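Noltia lab reports new method to calibrate hand-held grippers with a mirror ball
16 December 2021

A research group at the Noltia laboratory in Inddale has published a new method for teaching robots from demonstrations that people make with hand-held gripper tools. The method is named Cirow. It uses the reflection in a polished sphere to estimate where the light in a room comes from, and then corrects the recorded images before they are used for training.

The problem is well known in this field. A person picks up objects with a hand-held tool, a camera on the tool records the work, and a robot arm later learns to do the same task. But the recordings are made in many different rooms, and the light is never the same. A policy which was trained in a bright kitchen can fail in an office with weak lamps, even when the objects and the table are identical.

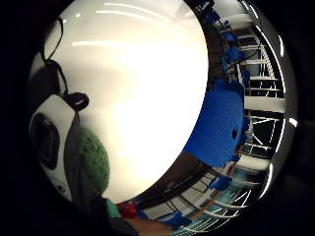 Cirow adds one short step at the start of each recording session. The operator shows the sphere to the camera on the tool, and the software reads the brightness over its surface. A large part of the mirror can be covered by one bright white reflection, while shelves appear as bent lines closer to the side. The software separates such areas and keeps only a simple map of the light. Gloves and cables also show up in the reflection, and the group trained a small filter to mask them, so that a blue glove does not change the color estimate of the whole room.

For the study, the researchers collected 2,000 demonstrations of simple pick and place tasks. They trained two policies, one with the corrected images and one with the original images, and tested both in rooms that were not part of the training data. The policy with correction completed 435 of its test runs. The other policy completed 121. Each policy had the same number of runs, 438, and the same starting positions of the objects.

The group also writes about the limits of the method. It does not help when the light changes during a session, for example when the sun comes out. Scratches and fingerprints on the sphere make the map less exact, and the operator must clean it before use. Transparent objects were not tested.

The first recordings for the project were made in July. The code and the Kariuki data set, which contains all demonstrations from the study, can be downloaded from the website of the laboratory. The group now plans to test the method on a robot with two arms.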